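Indale Robotics Open Day

The Indale Robotics Open Day was a public demonstration of robot handling work held at the Pikmont workshop in Indale on 16 June 2018. It was organized by Praklow, a small automation company, and drew 300 visitors over the course of the day. The event is remembered locally for its bottle handling demonstration, in which a robot arm moved water bottles between a shipping box and a tray.

Background

Praklow moved into the Pikmont building in May of the previous year. Before that, the company had worked out of rented space in Slaoui and did not receive visitors. The idea of an open day came from Laine Uibo, who ran the company's test benches and had been getting requests from local schools. Tõnu Navickas, the lead engineer, agreed on the condition that the robots would be shown doing the same tasks they did during the week, on the same tables.

Entry was free. Visitors were taken through in groups of 12, and each group spent 50 minutes in the building. Children under ten had to be with an adult.

Demonstrations

There were three stations. The first, near the entrance, dealt with sorting small parts by shape. The second covered bottle handling and was set up on a long white workbench against the wall. The third was a screen and a set of printed charts on which staff explained how a task is planned and tested.

At the second station a white robot arm with a black two-finger gripper worked with bottled water, a tray and a cardboard box with compartments. The arm took hold of a bottle near the top, just under the cap, which left the label clear of the fingers. Navickas told visitors that thin plastic bottles are harder to handle than they look. The sides give way when squeezed, and a full bottle does not behave like a half-empty one. Clear plastic can also be difficult for cameras to pick out.
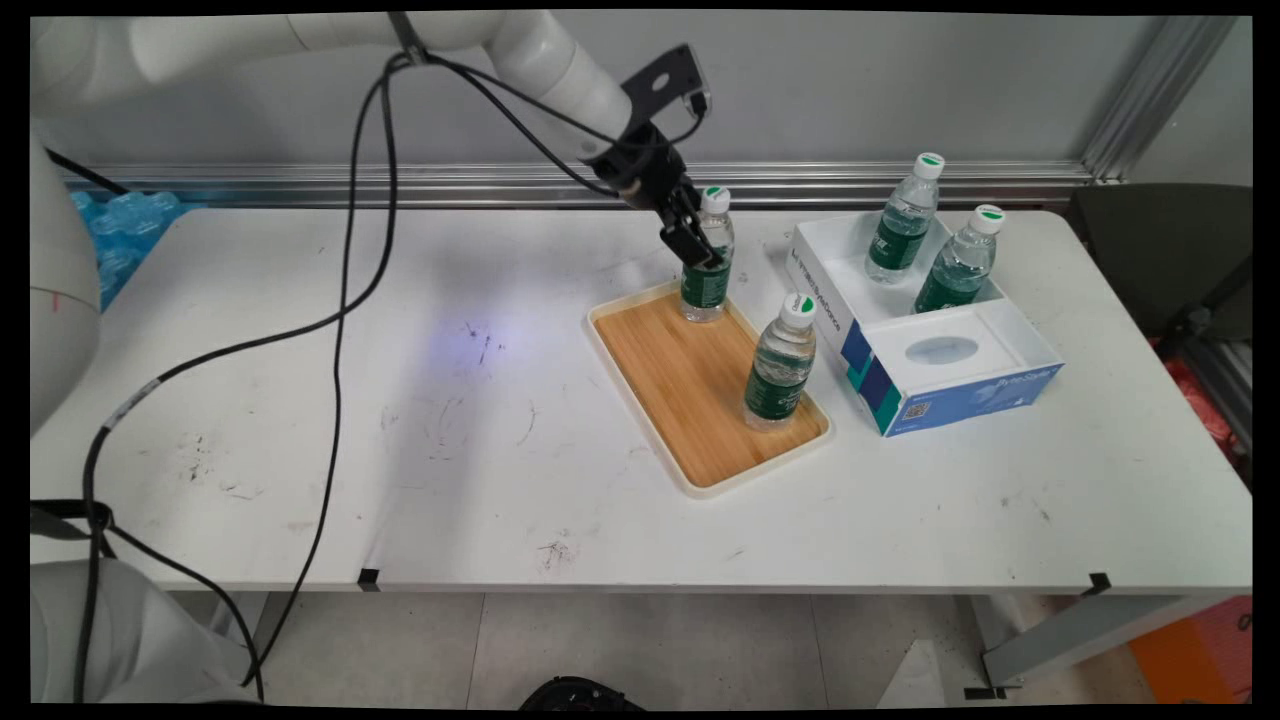
Each run was started by a member of staff, who also put the bottles back in place between groups. The tray was turned to a different angle for some of the runs so that visitors could see the arm deal with a change in layout. When a bottle was dropped or missed, the run was stopped and begun again. Uibo kept a written tally of these restarts, which was later pinned up in the workshop.

Visitors could ask questions at any point but were kept behind a line on the floor while the arm was moving. The most common questions, according to a short note Uibo wrote afterward, were about speed and about what the arm would do if a person reached across the table.

Reception

The Indale town newsletter gave the event half a page and called the bottle station the busiest part of the building. Some visitors complained about the wait outside in the afternoon, when groups were running late. A teacher from Slaoui arranged a return visit for her class in the fall.

Related items

Praklow
Pikmont workshop
Indale
Slaoui
Robot gripper
Open day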